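3.2 Laundry habits and fiber loss

We were delighted by how much the wash diaries told us. In Pralero, 30 households kept one for 3 months, noting the program, the load and whatever came out of the filter. Fleece sheds far more than cotton, as expected, but the size of the load mattered even more -- half-full drums gave us the richest filters of the whole study! 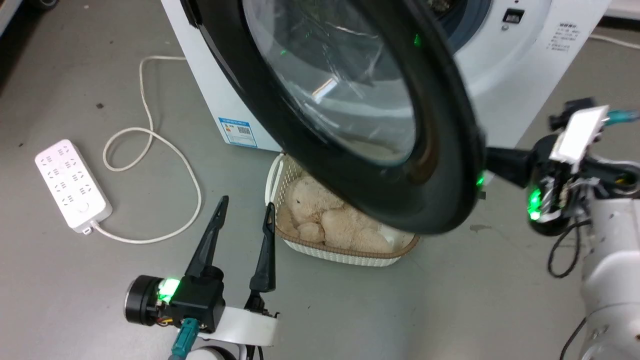
Diaries from Clundska were shorter and every bit as useful. People there wash cooler and less often, and their filters held mostly short, pale fibers. We dried and weighed each sample using the Skyrme method, which recovered 98 percent of the fibers in our test batches.

Figure 3. Front-loading washing machine with its door open (first) and a plush teddy bear in a plastic laundry basket (second).
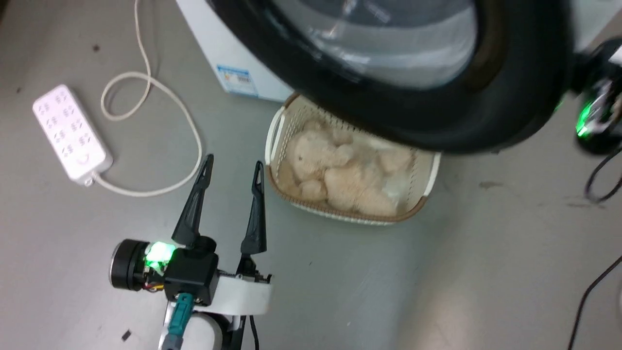
Soft toys deserve a study of their own. They go in rarely, yet a single wash could fill a filter with long, curled fibers that we saw nowhere else. The Anton scale, built for clothing, has no class for them, so we list them separately in Section 4.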